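Search this repo
Go to file

18 May 2026, by Khrystyna Tkachenko
9 comments · 124 shares

Drundby washing-up notes

Hello! I keep a plain text list of cleaning tips sent in by people in Drundby, and it's grown to over 300 entries, so it needed a proper README. One tip per line: who sent it, which room it's for, and whether I've tried it myself.

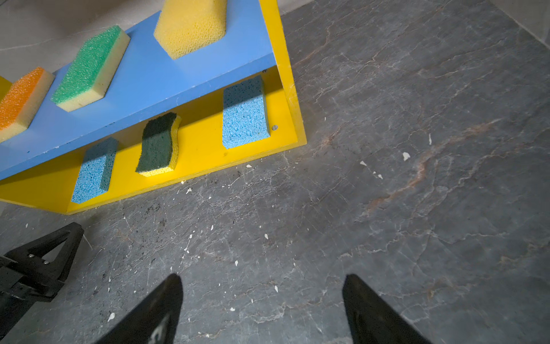 The "tried" column is the one I get asked about most. "Yes" means I've done it at least twice in my own kitchen. "Sort of" means Liudmyla Boiko did it and told me over the fence (I trust her completely on limescale, less so on ovens).
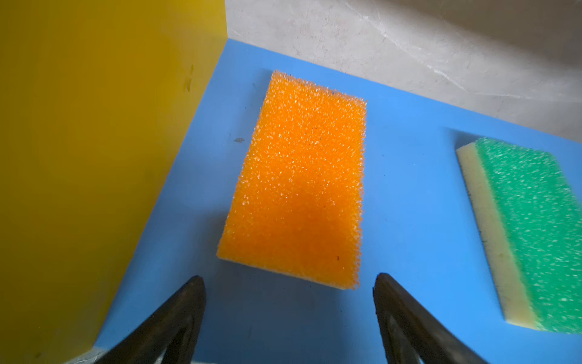 Spellings are left as they came in. If you're sorting by room, watch out for "scullery" and "back kitchen", which I still haven't merged. Sorry!
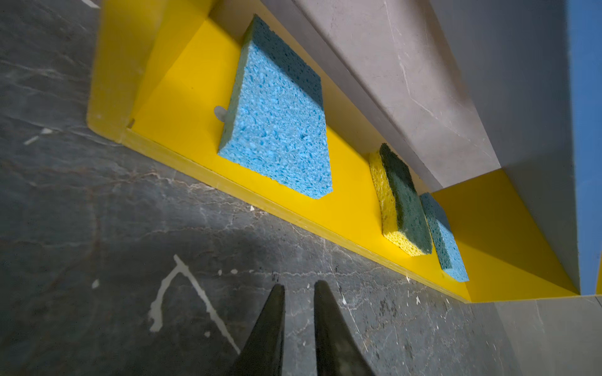
Three sponges in a yellow tray.

Please don't send anything that mixes bleach with something else, I'll just delete it. Vinegar tips are in a file of their own now, there were so many of them. Stain tips will move out in June.
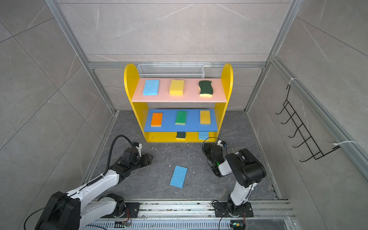

Sponges on the pink shelf, wire basket on top.

To add a tip, put it at the bottom of the list, or email it to Vasylyna Ostapchuk and she'll type it in.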